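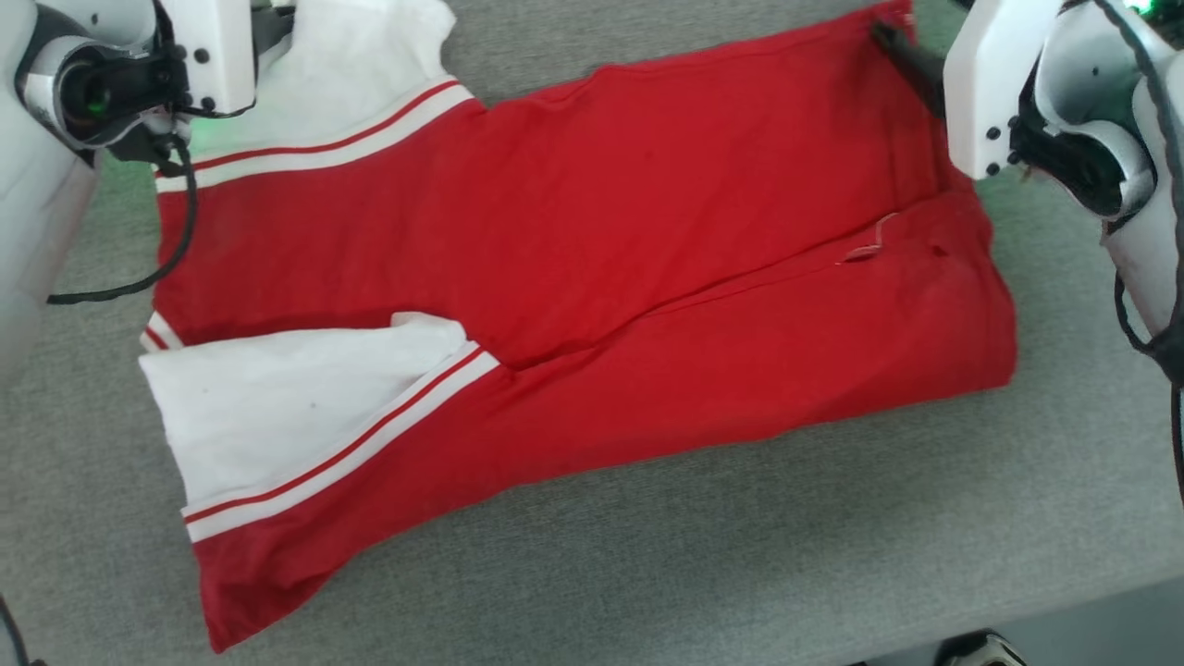 Red and white garment, folded

17 replies · 493 views

minfan_jen
Trumier have put up the second wave of Min figures and there's still no Captain Fludeo! Two versions of the pilot though. Who asked for that?

Nernthorpe_Dave
I did, sort of. The helmet one is lovely - best sculpt they've done.

minfan_jen
It's the same body with a lid on, Dave.

hambone50
Shop near me says he's coming in May, limited to 3000.

Nernthorpe_Dave
They said that last year. I'll believe it when I've paid for it.

minfan_jen
3000 is daft, they'll be gone by lunch and on resale for 50 quid each

Share · 2 likes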